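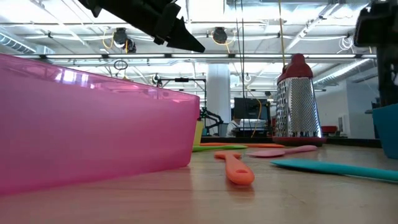 The pink bin

My aunt left me the lake cabin at Misside and 44 jars of pickled beets, and guess which one my brother wanted. The beets! He drove up in November with an empty trunk and was gone again before lunch, and I was alone with a cabin I hadn't slept in since I was nine.

So I cleaned. I'm a cleaner when I'm nervous (and when I'm happy, and when I'm avoiding the phone). I did the kitchen first, then the hall closet, and on the shelf behind the board games I found the letters. They were in a cookie tin from Skolach with a windmill on the lid, every one of them addressed to my aunt and every one of them mailed from Stalten, which is all of 4 miles across the water. You can see the church from the dock. If the wind is right you can hear somebody over there start a lawn mower.

Who writes letters to a person 4 miles away? I sat down on the floor in my rubber gloves and read the top one.

"The ice went out on your side first," it said. "I suppose you'll be smug about it."

No name at the bottom, just a little drawing of a boat. I read another, and another. They were all like that — the weather, the price of gas, a long complaint about a heron. One was nothing but a recipe for plum cake with the sugar crossed out and written in again. One said, "I saw your porch light at two. I had mine on too." I read that one standing up, for some reason.

My aunt never married. At Thanksgiving she used to tell us she'd had one good offer and it was from a man moving to Chiba, and she didn't care for long flights. We all laughed. I was maybe twelve before I wondered if it was a joke.

The last letter was in an envelope she'd never opened. I made coffee. I drank it. I washed the cup and dried it and put it on the wrong hook, and then I put the letter back in the tin, still sealed, and went down to the dock in her big green coat.

It was dark by then and the lake was doing that slapping thing under the boards. Over in Stalten there were a handful of lights, low down by the water, and I stood there feeling silly with my hands up my sleeves.

Then I went back up and switched on the porch light, and I left it on, and pulled a kitchen chair over to the window. A bit after two, one of the lights across the water went off and came on again.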